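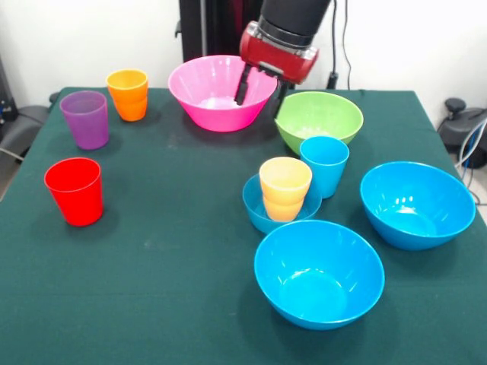

Stop buying matching dishes. There, said it. Everyone I know in Flernville is saving up for the white stoneware set from Zorwood, 413 dollars, and then they're scared to let a kid carry it to the sink.

Colored plastic. Thats my whole position. A purple cup is your cup, all week, no fights. Orange one goes to the kid who yells first. Katalin Rácz told me it looks like a daycare at her mother's table – fine, daycares get everybody fed.

And yes, plastic scratches, it goes dull, I wouldn't microwave it. Cereal doesn't care. Grapes don't either. Put a cup in a bowl, bowl in a bigger bowl, shove it all in teh cupboard, done.

Keep the good plates for July when the cousins come. Or sell them. I sold mine and haven't missed the gravy boat once.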